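# Teleoperated demonstrations in a bathroom: notes on the first batch

February 1, 2025 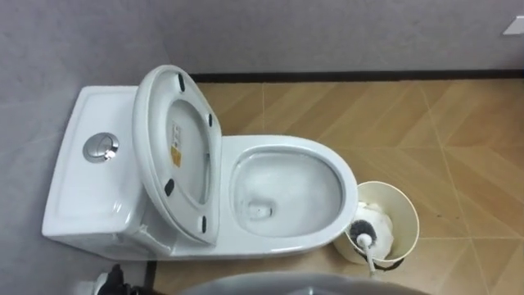 How many demonstrations does a cleaning task need before a policy trained on them is worth running?

For a single bathroom and a single brush, the first policy worth putting on hardware came out of 138 demonstrations. Below that it reached for the brush and stopped short. The full set now stands at 374, and most of the later ones went into the parts of the task the operator found awkward.

The task is toilet brushing, recorded by remote control. Each episode runs as follows: locate the brush, grasp the handle, bring the head over the bowl, scrub under the rim, return the brush. The seat starts raised. Raising it is recorded as a separate task, with its own starting poses, and I keep the two datasets apart. Mixing them early on produced a policy that went for the seat when it was already up.

## Setup

The controller is a pair of Nunora hand units. Commands go through the Melnyk bridge, which handles retargeting and drops any command that would put the wrist past its limit. Logging is done in Fodeo. The head view is the main input, and it looks down steeply enough that the tank, bowl and wastebasket all fit in one view. Part of the robot's own body shows along the lower edge. I considered masking it and left it in. The policy sees the same thing at run time, and a mask is one more thing to keep aligned.

## Where the brush starts

I vary the start position of the brush more than anything else. In one arrangement it leans in the wastebasket on top of crumpled tissue, bristles up near the top and the handle angled down and out past the lower rim. That grasp is harder than it sounds. The operator's habit is to come in from above, and from above the first thing in the way is the brush head. The usable approach is low and from the side, with the wrist turned before the arm extends. If the wrist turns late, the fingers push the bin into the toilet base and the handle moves with it.

Tissue under the brush gives way during the grasp. I did not try to script this. Operators were told to close slowly, wait, and lift only when the handle had stopped moving. The pause is visible in the logs as a flat section in the wrist trace, and the trained policy reproduces it, sometimes for longer than the operators did.

## Things that affected quality

Reflections. The bowl, rim and tank lid are all glossy white, and the chrome flush button catches whatever light is on. I recorded under 4 lighting settings. The policy trained on one setting drifted toward the tank when the ceiling light was off.

Depth under the rim. The operator cannot see the bristles once they are under it. We added force readout to the headset as a plain bar. Scrubbing became more even, and episodes got shorter.

Operator fatigue. I capped sessions at 16 episodes. After that the return motion gets careless, and a careless return is copied as faithfully as a good one.

Failed episodes. I keep recoveries where the handle slips and is regrasped. I discard episodes where the operator stops to think for a long time with the arm in midair, as the policy learned to hover from those.

## Hand guidance

I tried guiding the arm by hand for the scrubbing segment only. The motion was smoother than anything recorded through the Nunora units, but my forearm covered half the bowl in the head view. Those recordings are useful for tuning the controller gains and not for training from images. An older Erkus arm with a trailing handle might avoid the occlusion; I have one on loan until May and have not mounted it yet.

The next batch covers returning the brush when the bin has been shifted. The present policy returns it to where the bin was at the start of the episode.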